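Prudovbridge bake-off returns to the old hall

August 2024

The Prudovbridge Winter Bake-Off is back, and what a turnout! After a year off while the hall roof was repaired, 40 home bakers signed up for Saturday's competition, with entries running from lamingtons and lemon slice to a very tall rhubarb and custard sponge.

More than 2898 tickets were sold over the day, a new high for the show, and the queue for scones stretched past the library before ten in the morning. The tea urns barely had a rest.

Ho-yin Wu took out the open cake section with a spiced apple teacake, baked at home in a small kitchen in Farina Street. It was Wu's first time entering anything.

"I made six of them before I got one I was happy with," Wu said. "My neighbours have been eating teacake since February and they've been very polite about it."

The judges loved the crumb and the thin, crackly sugar top – one of them went back for a third slice, strictly in the interests of fairness.

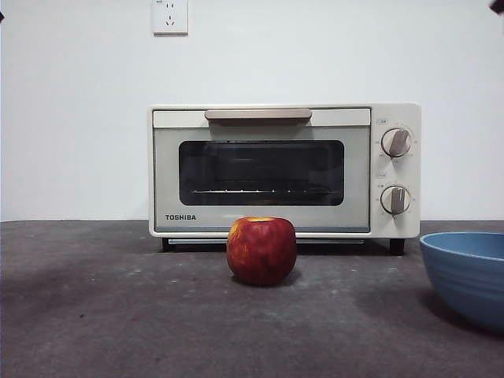 The under-12s section was just as lively, with jam drops the clear favourite and a gingerbread model of the Londa footbridge earning a special ribbon and a huge cheer.

Money raised will go towards new ovens for the hall kitchen. Winning recipes can be picked up from the library desk from Monday, and entries for the spring preserves show close at the end of the month.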